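Saturday, March 27, 2021

**1/** Okay, sourdough people, I have news! The rye starter I nearly threw out on Tuesday has doubled. DOUBLED. It was over the rubber band before I'd finished my first cup of tea.

**2/** What changed: I stopped feeding it straight from the tap (our water is heavy on the chlorine) and left a jug on the bench overnight first. Same flour, same jar, same spot next to the kettle.

**3/** The flour is the dark rye from Plulis, stoneground, a bit gritty, smells like a hay shed in the best way. I go 80 grams flour to 100 grams water and stir it with the handle end of a wooden spoon.

**4/** Someone asked about the loaf I posted from the Stistmont market. Not mine, I wish! It's the caraway one from the Giannakopoulos stall, and they sell out early, so go before breakfast and take a bag.

**5/** I did try to copy it. Too much caraway, colour was lovely, crumb like a wet sponge. My neighbour's chooks were thrilled.

**6/** Second go is proving now, in a tin this time, with a spoonful of treacle. I keep lifting the tea towel to have a look and then telling myself off.

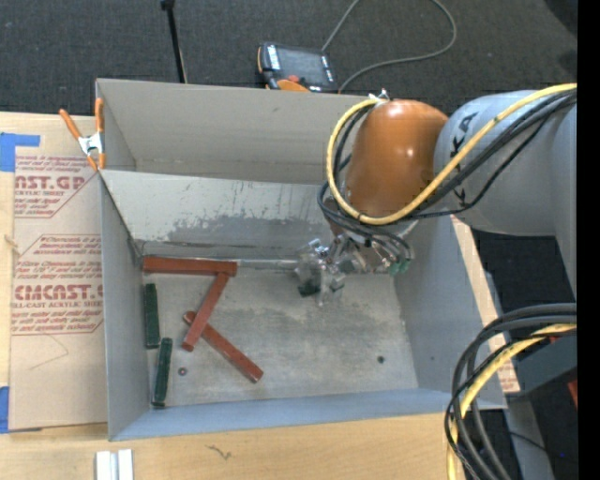

*Reading time: 2 min*

**7/** If yours is sluggish, try a warmer spot before you change anything else. Mine sulked all through the cool nights and I blamed the flour the whole time, poor thing.

**8/** Next up is a spelt version, and I want to have a crack at crumpets with the leftover starter (any favourite recipes, send them my way!). Going to check the tin again. Yes, again.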